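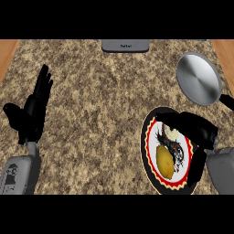
The Jevby

The chair came up the lane to Drumonance in the back of a van, wrapped in so much plastic that it looked like something landed from the sea. My sister had ordered it. She read me the page over the phone as though it were scripture: eight positions, a quiet motor, lifts the user "gently and with dignity from seated to standing". It was called the Jevby. The price had been cut by 66 per cent, and the offer would close at midnight.

"It said that last month as well," I told her.

"Then we're lucky it's still on."

Our mother watched the two men carry it in. She had fallen in July, getting up to shut a window, and since then she had been talked about a good deal in her own kitchen. She asked the men whether the thing needed feeding. One of them laughed and the other asked her to sign.

I read the booklet while the kettle boiled. The cover said Flosex, the maker, I supposed, though the plug said Rusu and the warranty card gave no name at all, only a box number. There was a page of smiling people with silver hair, every one of them already standing. I looked for a picture of somebody halfway up and couldn't find one.

"Sit in it," my sister said when she rang again.

"I don't need lifting."

"To test it."

So I sat in it. The handset had two buttons, one with an arrow going up and one with an arrow going down, and I pressed up. Nothing happened for long enough that I began composing the letter. Then the seat pushed at the backs of my legs like a cow that wants past you in a gateway, and I was tipped forward on to the rug with the booklet still in my hand. I wouldn't have called it gentle. As for dignity, my mother had her hand over her mouth.

"Well," she said. "It works."

She wouldn't use it that day or the next. She kept to the hard chair by the range and got out of it the way she always had, with a hand on the table, a breath, a word I wasn't brought up to repeat, and then the heave. I timed it once without telling her. The Jevby was slower.

I wrote to Flosex about the return. They replied that the chair could go back if it was unused and in its original plastic, which by then was over the rhubarb. I wrote again and asked what "clinically inspired" meant. They sent me a voucher for a cushion.

It must have been three in the morning, a week or so later, when I heard the motor. It was a low grinding noise, not at all quiet, coming up through the floor. I went down without putting a light on and stood in the passage.

She was in it in her nightdress, with the handset in her lap, going up. It brought her nearly to her feet. She looked out over the dark yard, where you could see the gate and the end of the byre, and she stayed there a while, leaning. Then she pressed the other button and went down again.

"I still say it was dear," she said, without turning round.

I said it was a swindle, and asked if she wanted tea.

"When I'm up," she said, and pressed the button.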